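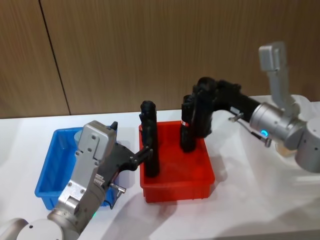

蓝色与红色塑料箱，白色台面

首页 > 绘画材料与装裱 > 内框 > 可调式内框

Ultus 可调式油画内框

制造：Pinero
供货形式：散装框条，附角部调节件
适用：油画、丙烯、坦培拉等布面作品的绷制与重新绷制
状态：常备库存（特殊长度需订制）

产品概述

Ultus 是用于布面绘画的可调式木质内框。框条以松木指接后刨削成型，角部为双榫插接，内藏金属螺杆调节件。画布松弛时，可从背面旋动调节件，使角部均匀张开，恢复布面张力。与传统木楔内框相比，调节过程不需敲击，颜料层较脆、龟裂较多或有局部起翘的作品也可使用。

框条正面外缘带圆角凸边，布面仅与凸边接触，与框条主体保持间隙，可减少长期存放后画面出现内框压痕的情况。凸边内侧的斜面由外向内下降，加横撑后间隙不变。

本系列适合长期收藏与展出。课堂习作、短期陈列及试色用的小幅画布，可选用同页的 Danko 固定式内框，两者外形尺寸一致，可装入同一外框。

结构

框条
截面分标准型与加厚型。标准型用于中小幅作品，可装入多数成品外框；加厚型用于较大画幅，或不加外框直接悬挂的作品。两种截面的榫头规格不同，不可混装。框条背面外侧刻有长度标记，装配时以标记面朝后。

角部
每副内框含调节件4只，随框条附送。调节件由螺杆、滚花螺母和两片支承板组成，螺杆经镀层处理。每角最大张开量为2毫米，到位后螺母有明显阻力，不应继续施力。角部张开后，榫头仍完全处于榫槽之内，转角处不会错位。

横撑
任一边长超过600毫米的内框应加装横撑。横撑两端同样为可调结构，与框条背侧齐平，不接触画布。长宽两个方向均需加撑时，采用十字半搭接，交叉处不用胶、不用钉。横撑需单独订购，订购时请注明框条截面。

表面
框条不上漆、不着色。内侧可按需要涂布阻隔层，涂料由用户自备。涂布后应充分干燥再绷布。

规格

材料：指接松木，窑干
截面：标准型 / 加厚型
单根最大长度（库存）：117厘米
更长规格：订制，仅加厚型
角部：双榫，螺杆调节
每角调节量：2毫米
正面外缘：圆角凸边
横撑：可选，两端可调
包装：按根出售，同长度框条以纸带捆扎

长度以外缘尺寸计算，含凸边。如需按旧画实际尺寸配框，请测量原内框的四条外边并分别注明。老画的内框常有歪斜，对边长度不等，仅提供长和宽两个数值不足以配框。对不规则内框，本公司可按纸样加工异形框条，纸样须为原尺寸，并注明正反面。

选型说明

新作绷布
亚麻布与棉布均可使用。粗纹亚麻布张力较高，画幅接近库存最大长度时建议选用加厚型。已涂底的成卷画布，绷制前应在室内平放一段时间，使其适应环境湿度。绷制完成后，角部应保持闭合，调节余量留待日后使用。

旧作更换内框
适用于原内框虫蛀、断裂、变形，或凸边过低导致压痕的作品。原内框上的题签、标签、印章、编号及墨书，拆除前应全部记录。凡带有题记的原框条，建议与作品一并保存，不要裁切。作品边缘脆弱时，应先做边缘加固（接边），再上新内框。以上操作应由具备修复经验的人员进行。

衬托绷布
Ultus 框条可用于作品背后加衬布的做法。衬布先绷于内框，画布再覆于其上，两层不粘合。衬布可选用密织涤纶布，张力应略高于画布。加衬后框条侧面厚度增加，配外框时须预留裁口余量。

木板画与纸本
本产品不适用于木板油画。纸本裱于布面的作品可以使用，但不宜在绷制后调节角部。

装配步骤

在平整、干净的台面上操作，台面尺寸应大于画幅。

将框条按对边成对摆放，凸边朝下，核对背面长度标记。

把调节件放入一侧榫槽，螺母旋至最紧闭位置，再将相邻框条对准插入。插接时以手掌均匀推入，必要时垫软木块轻敲框条端部，不得直接敲击榫肩。

四角全部插合后，测量两条对角线。长度不等时，沿较长的对角线方向轻压框角，至两者一致。

如有横撑，此时装入。横撑调节件亦处于闭合位置。

绷布自各边中点开始，向两端对称推进，固定于框条侧面或背面。使用钉枪时，钉脚长度不得超过框条厚度，角部榫接区域不落钉。布角折叠后固定在单一框条上，跨越接缝的固定会妨碍角部张开。

装配完成后再次测量对角线，并在背面注明装配月份。

调节方法

调节前将作品正面朝下，置于铺有无酸纸的软垫上；颜料层有明显厚涂时应改为竖立操作。用随附的扁平拨杆插入螺母侧孔，每次旋动不超过四分之一圈，依次处理各角，再从头检查。单独张紧某一角会在画面上产生斜向皱褶。

湿度较低的季节画布会自行收紧，不建议在此期间调节。布面有轻微波纹时，应先将作品移至湿度稳定的房间，观察后再决定是否处理。全部余量用尽后仍松弛的，应拆下重绷。

带横撑的内框，先调角部，后调横撑。

配件

Ultus 调节件
单只出售，含螺杆、螺母及支承板。标准型与加厚型通用。

Ultus 横撑
标准型 / 加厚型，长度与框条对应。

拨杆
不锈钢，扁平头。每笔框条订单附一件，另购按件计价。

Plellar 背板
聚碳酸酯中空板，以垫圈与螺钉固定于内框背面，用于减缓温湿度变化，并防止灰尘落入画布与下框条之间。背板预留标签窗，调节作品时须先拆下。背板螺钉位置应避开调节件。

Plellar 防尘密封条
用于外框裁口与画面之间，自粘，黑色或本色。粘贴面为外框裁口，不得贴于颜料层。

存放与保养

框条应平放于干燥处，两端及中部均有支承，不可斜靠墙面。开封后未用完的框条，建议重新捆扎，以防单根翘曲。框条到货后在使用环境中放置数日再装配。

已绷制的作品竖立存放，框条底边下垫软木或毛毡条，使作品离开地面。相邻作品之间以硬纸板隔开，纸板尺寸不小于较大的一幅。调节件无须上油，油脂可能渗入木材并迁移至画布边缘。

背面可用软毛刷除尘，由上向下。下框条与画布之间若有积尘或脱落的木楔、钉子，应取出后再挪动作品。

订购须知

订购时请写明：截面、每种长度的根数、是否需要横撑、是否配背板。框条成对使用，单根亦可出售。

订制长度及异形框条确认图样后投产，投产后不可更改尺寸。订制品不办理退换，加工误差超出约定范围的除外。

库存框条未拆捆、未涂布、未钉布的，可以退回。收货时请检查包装两端，榫头受压的应在签收单上注明，并保留原包装。

每年4月调整价目，已确认的订单按原价执行。机构用户可索取木材样段，样段含完整榫头一处，供配合试验使用。

相关产品

Danko 固定式内框
Danko 木楔式内框
Ultus 加厚型画箱内衬架
Plellar 背板（整张，未裁切）
Plellar 悬挂件，双点式

资料下载

框条截面图
角部调节件装配图
异形框条纸样填写说明
价目表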